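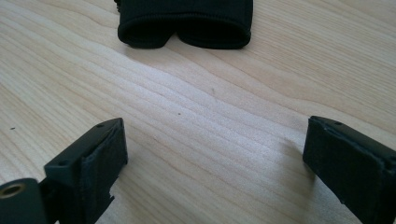

Pale wood tabletop, black fabric at the top

Bike commute gloves when it drops below freezing?

Posted by Raudsepp43 in Winter Riding

I started riding to work in November, from Prurndale over the hill to Jirkgate. The ride takes 43 minutes and the last part is along the river with a headwind. My hands are fine for the first half and then the fingertips go numb, mostly the ring finger and pinky. I have plain black fabric gloves. I don't want to spend a lot. Do I need thicker gloves, or is a thin liner under these enough? I have flat bars and hand brakes, so I need to be able to move my fingers.

ondden_rider
4 replies

Try the liner first. Thin wool or polyester, whatever the hardware store has. Check the fit before you ride. Put on both layers and make a fist. If it feels tight across the knuckles, the liner will make you colder, and you need the outer glove one size up.

The ring finger and pinky going numb may not be from cold. Leaning on the heel of your hand presses a nerve there. Raise the bars a little and change your grip at every light. If it still happens on a mild day, it's the grip.

Also dry your gloves overnight away from the heater. Pull the cuffs open and lay them flat on a table. Mine were never dry by morning when I left them balled up in my coat.
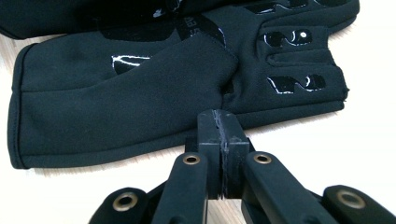
flatbar900
Liners did nothing for me. I bought bar covers (the big ones that go over the grips and levers) and I wear thin gloves inside them. They look bad. My hands are warm. Make sure you can get to the brakes before you go down a hill.

jirkgate_jo
Mittens. Split finger ones if you need to brake.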